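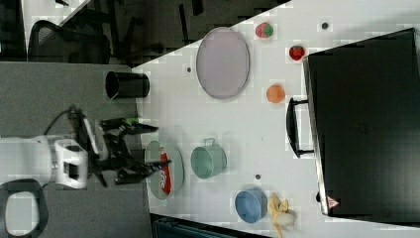

Banane, Schale, Topf: Auf dem weißen Tisch ist noch einiges zu klären.

Wer wissen will, wie es um einen Haushalt steht, sollte nicht in die Schränke schauen, sondern auf den Tisch. Dort landet alles, was gerade keinen Platz hat. Eine Banane neben einer blauen Schüssel, ein Topf auf der Seite, zwei Erdbeeren, die sich von allem fernhalten. Und mittendrin ein Teller, blassgrün und eigentlich fürs Essen gedacht, auf dem eine rote Snackpackung liegt. Samt Verpackung serviert, könnte man sagen.

Trinidad Manalastas gibt in Clellstead Kurse im Tischabräumen. Das klingt nach einem Scherz, kostet aber 91 Euro, und die Warteliste reicht bis Oktober. Ihre erste Regel: das Größte zuerst. Wer mit den Erdbeeren anfängt, räumt um die Platte herum, bis es dunkel wird.
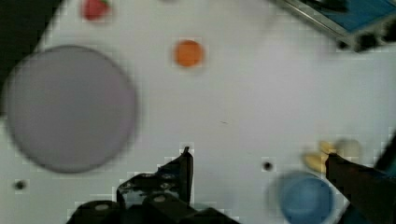 Die zweite Regel betrifft das Runde. Rundes rollt, und zwar grundsätzlich dorthin, wo man nicht hinkommt. Manalastas empfiehlt, Orangen und ähnliches Gelichter gleich in die Schüssel zu verbannen. Ich habe es zu Hause versucht. Seither fehlt mir eine Schüssel für alles andere.
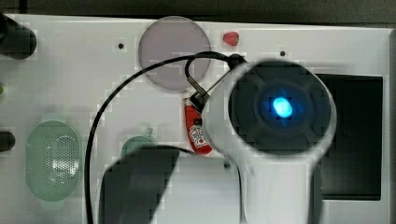
Haris Petek

Bleibt das Kleinzeug. Ketchuptütchen zum Beispiel, von denen jeder Haushalt einen Vorrat besitzt und keiner einen Plan. Man wirft sie nicht weg, man drückt sie aber auch nicht aus. Meine wohnen in einer Schublade, zusammen mit drei Kerzenstummeln und der Garantiekarte eines Toasters, den wir 2019 schon nicht mehr hatten.

»Essen oder wegwerfen«, rät Manalastas. Ich habe mich für die Schublade entschieden und den Topf immerhin wieder hingestellt.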